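4. Abastecer o expositor de legumes

Com o móvel Wimum montado e nivelado, chega a melhor parte: encher tudo de verde e laranja! Reserve 20 minutos para a primeira carga e comece pelas peças maiores.

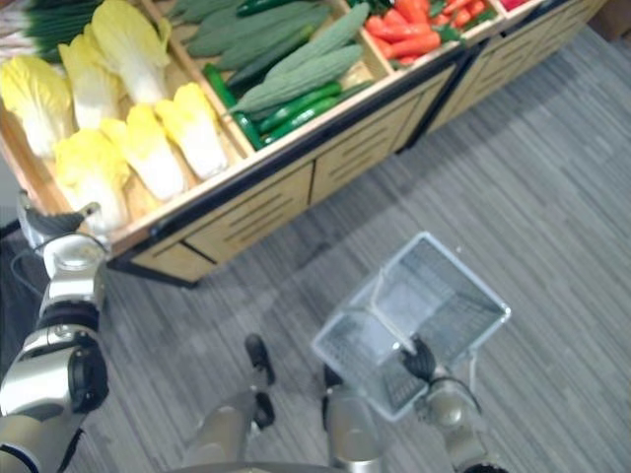
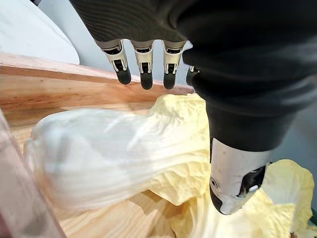
4.1 Passe um pano seco nos compartimentos e confira se as divisórias estão firmes.

4.2 Coloque primeiro as acelgas, deitadas. São pesadas e dão uma base ótima para o resto do arranjo.

4.3 No compartimento seguinte, junte pepinos e melões-de-são-caetano. O contraste entre a casca lisa e a enrugada fica lindo - vale caprichar!

4.4 Acomode as cenouras com a rama, sem apertar. Rama amassada murcha depressa.

4.5 Deixe a cebolinha para o fim, em maços de até 500 g.

NOTA: os rasgos dos painéis frontais servem para o ar circular. Não cole etiquetas de preço sobre eles; use a régua Mudik, vendida à parte.

CUIDADO: não borrife água direto na madeira. Se molhar, seque na hora.

CUIDADO: para mudar o móvel de lugar, esvazie-o antes e peça ajuda - são necessárias 2 pessoas.

4.6 Revise a carga a cada 90 minutos nos dias de movimento e retire as folhas soltas.

Para a limpeza semanal, siga para a seção 5.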